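How I make a bed that's become a dumping ground

I don't know how it happens at yours, but at mine the bed is where everything goes when it hasn't got anywhere else to be. Laundry, post, things I carried upstairs by mistake and then put down to answer the phone. By teatime I could open a stall. This is how I get it back to looking like a bed, and it takes me 10 minutes if I leave my phone in the kitchen.

You'll need a laundry basket and a carrier bag. That's it.

Step 1: Open the window

Do it first and leave it open while you work. I used to make the bed the second I got up, all tucked in and smug, until my neighbour Abdelkrim Sqalli told me to let it breathe for a bit. He was quite right and I've slept better for it (or I think I have, which is nearly as good).

Step 2: Everything soft goes in one pile

Towels, cloths, stray socks, the jumper you decided against. Don't fold anything yet! If you start folding you'll be there till lunch. Give each one a quick feel and a sniff. Clean goes in the basket, anything doubtful goes straight to the wash.

Step 3: Hard things and small things

Anything that belongs in the kitchen goes by the door so you'll trip over it on the way down. Tissues go on the bedside table. Packets and odd little bits go in the carrier bag and you can sort them out later with a cup of tea. Big flat things like ironing boards or exercise mats I just stand against the wall until the end.
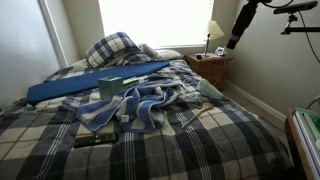

Step 4: Strip back and shake

Pull the pillows off and put them on a chair, not the floor. Then take the bottom two corners of the cover, one in each hand, and give it three or four proper shakes so the filling shifts back down from the top. Mine always bunches up by the pillows. If you've got a checked or striped cover you're in luck – use a line in the pattern to get it straight. Pick one, run it along the edge of the mattress, and the rest sorts itself out.

Smooth from the middle outwards with the flat of your arm. Hands leave little dents, arms don't.

Step 5: Pillows

Plain ones flat at the back, patterned one propped up in front. Give each a thump on both ends first. My nice pillowcase is a Wondiment one and it creases if you so much as look at it, so I pull the corners out hard before I stand it up.

Step 6: Now fold

You've got a lovely flat surface, so use it. Towels in thirds lengthways, then in half, then in half again. Cloths in quarters. Carry the whole lot off in the basket straight away – if it sits on the bed for even an hour, something else will come and join it.

Last of all, take the kitchen things down with you and shut the window if it's started to rain.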